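Can it do the chores yet? Gallery six: putting things away

Text by Na-rae Seo

Home > Galleries > Household and shop floor

The earlier galleries dealt with wiping, folding and carrying. Number six covers putting things away, which sounds like the easy end of housework and scores badly almost everywhere it is measured. The scores are our own. An attempt counts as a success only if the item ends up in the right place, undamaged, without a person stepping in. A dropped item that is picked up again still counts, provided the machine does the picking up.

For this round we logged 924 attempts over six chores. The overall success rate was 63 per cent. That figure hides a wide spread, so the notes are arranged by chore, from the easiest to the most awkward.

Tins on a shelf
Rigid, heavy enough to stay put, and much the same shape from one to the next. The Resix arm handled tins well at the Barrios stockroom and was slower than the Tuesday shift by a wide margin. Labels facing forward were not required. When we asked for them, the rate fell.

Mugs on hooks
The handle has to be found first. Most failures were on mugs standing with the handle turned away, where the arm took hold of the rim and then had no way of hanging the thing up. A second arm to turn the mug would solve this, at the price of a second arm.

Folded towels in a cupboard
A towel folded by a person goes in without trouble. A towel folded by a machine tends to open on the way. We have recorded these as two different jobs, and suggest that anyone comparing published results checks which one was tested.

Shopping into a fridge
Tried with the Memow unit only. The door took more time than the food. Bags of salad were placed reliably but not gently, and eggs were left out of the test at the owner's request.

Plates in a rack
Good on the first few plates, worse as the rack filled. The slots are narrow and the last plates have to go in nearly upright, with little room for the fingers on either side. Condavlow's wider jaws did poorly here for that reason. Narrower ones would presumably drop more plates earlier on, and we have not tested them.

Chopsticks in a box
The lowest score of the six. A chopstick is thin, light and inclined to roll, and on a flat table there is very little for a jaw to get underneath. Padded jaws help with grip once the stick is up. Getting it up is the difficulty.

Crossed sticks are harder again. Lifting the lower one shifts the upper one, so any plan made before the first lift is out of date after it. A person deals with this by gathering a handful, tapping the ends level and dropping the lot in. Machines, for the present, take them singly.

Eight chopsticks make a fair trial: five in one loose group, three in the other with one crossed by its neighbours, two of the eight in a lighter wood. The open compartment at the front of the box has a divider, which leaves less room for error at the end of each move. A rose-printed cloth is also a busier background than the plain white bench used in most demonstrations.

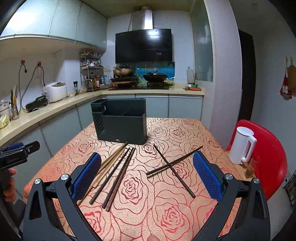

Sorting by colour was not scored. It adds a decision but hardly changes the handling, and the handling is where the attempts fail. Pairing would be a more useful test – two matching sticks, same way up, laid together – and will be added when the six chores are run again in October. Tins will be dropped from the list to make room for it.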